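Stable yard check before the June show, Ristavthorpe

My walk-round list again, with my grumbles left in.

Perimeter fence: OK, apart from the bottom rail by the water trough. Gough has been leaning on it – he's a big lad and he knows it.

Gate latches: 2 fine, 1 stiff. Oiled it, will look again.

Lorry ramp: springs good, rubber mat lifting at one corner. Roswitha Mayrhofer has the glue!

Tea room: kettle lead OK, fire blanket on its hook.

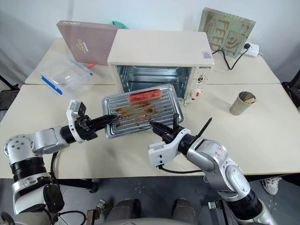
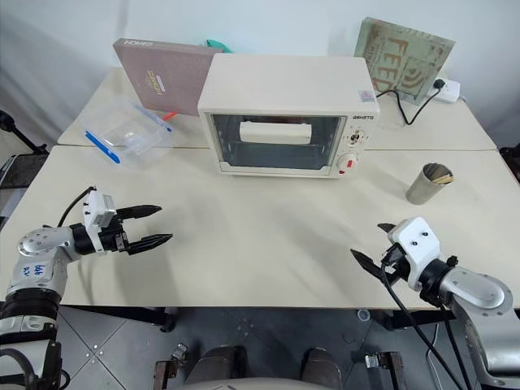
The toaster oven, on the pale table.

Tack: Diltia's girth stitching is going on the left side, so I've taken it out of use. Please don't put it back on the peg (you know who you are).

Hat check: 3 hats binned after falls. Yes, even the nice one.

Warm-up ring: raked, stones picked out, still a bit deep by the far jump. Cadex hates it deep, so I'll rake it again at 6 in the morning.

First aid box: plasters low, eye wash in date.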